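Course notes, Unit 4: Setup and upkeep of the paired hand-held gripper station

Drakine Technical Program, lab section. Revised 27 October 2023. Replaces the July handout.

4.1 Scope

These notes cover the station made up of two hand-held grippers, their camera modules, marker cubes and cables, and the host computer that records from them. Arm-mounted grippers use the same fingers but have a different mounting plate and are treated in Unit 5. Read the section on cables before the first lab. Most of the faults logged last term were cable faults.

4.2 Parts and names

Each gripper has a body, a pair of curved fingers, a finger mount, a camera module, and a marker cube on top. The two units are called A and B. Keep the labels with the bodies: the calibration files are stored by unit, and a file from A loaded on B gives a pose that is wrong by a small, steady amount. This error is easy to miss on a short check.

The recording software is Flerus. It must be running before the grippers are plugged in. If it is started afterward, it finds the cameras but may assign them in the wrong order. Unplug both, close the program, and start again.

4.3 Starting the station

Start the host and open Flerus. Plug in A, wait for the indicator light to turn green and stay green, then do the same with B. A light that blinks for more than two minutes means the unit has not finished its handshake. Check the connector at the body end first.

Set the exposure by hand. Automatic exposure drifts when a unit is turned toward a ceiling light, and the marker edges smear on the bright side. With the room lights on, 4 ms is the usual starting value. Go lower if the white blocks bleed into the black border of a marker.

Open and close each gripper fully ten times before zeroing. The width reading settles during the first few cycles. Zero with the fingers closed and nothing between them.

4.4 Cube check

The cube gives the position of one unit as seen by the other. It must be clean, flat on its seat, and free of play. Push on it lightly from each side with one finger. Any movement means the seat screws are loose -- tighten them in a cross pattern and repeat the calibration. Do not peel and re-stick a marker face. Replace the whole cube.

The check takes two people or one person with a stand. One unit is held still. The other is moved slowly through the working distance, starting at 200 mm and ending at 600 mm from the fixed camera, with at least one marker face turned toward it. Flerus plots the distance as a line. The line should be smooth. A step in the line means the software has switched from one face to another and the two faces disagree, and the cube is then out of tolerance.

4.5 Grip check with common objects

Once the cube check passes, run the grip check. Use objects of different shape and stiffness. Hard, thin objects show misaligned fingers best, and long-handled ones show slip. 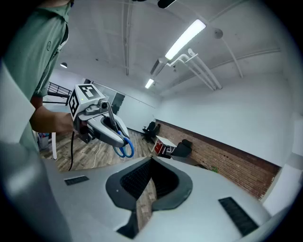
Hold each object for a slow count of ten and tilt the unit to both sides. Watch the width value during the hold. A reading that creeps by more than 2 mm with a rigid object points to a worn finger or a loose mount, and the finger should be inspected before anything else is adjusted. With soft objects some creep is normal and is not logged.

Carry sharp tools to the station closed, and take them out of the fingers by the handle end. The person holding the gripper does not release until the other person has said they have hold of the tool.

4.6 Fingers and finger mounts

The fingers are consumable. Look for whitening along the inner curve, which comes before a crack. Replace both fingers of a unit together. Mixed pairs close off center, and the width reading no longer agrees with the calipers.

To change a pair:

Unplug the unit.
Open the fingers fully and back out the mount screws.
Slide the old fingers off. Brush the mount clean. Do not use solvent on it.
Fit the new pair and start all screws by hand before tightening any of them.
Cycle ten times, zero, and repeat 4.4 and 4.5.

Spare fingers come from Heydari in bags of four. Write the date on the bag when it is opened.

4.7 Vents

Clear the vent grilles once a week with a soft dry brush. Compressed air pushes dust inward and is not allowed here. Hold the body so that the palm does not cover a grille. A unit that shuts down partway through a session and restarts after a rest has usually been blocked in this way. Log it anyway.

4.8 Cables

The cable should leave the body in a loose curve and reach the floor without tension. Pull on the connector is the main cause of dropped frames. Before each session, walk the full working area with the unit in hand and confirm that the cable follows. Do not coil the slack around the wrist.

Cables are replaced, never repaired. Tie a knot in the faulty one before putting it in the scrap bin, so that it does not return to the drawer.

4.9 Logging

All checks go in the Godton log under the unit letter. Enter the exposure value, the result of the cube check, the largest creep seen in the grip check, and any part changed. If a check was skipped, write "skipped". A blank field is read as a missing entry and the session is held back.

Lab work for this unit

Bring unit B from power-off to a passed grip check, then change its fingers and bring it back to the same state. Hand in the log entries for both passes with the two distance plots. Note any difference between the plots and state which step in 4.6 could have caused it. Calipers are in the second drawer and must be signed out.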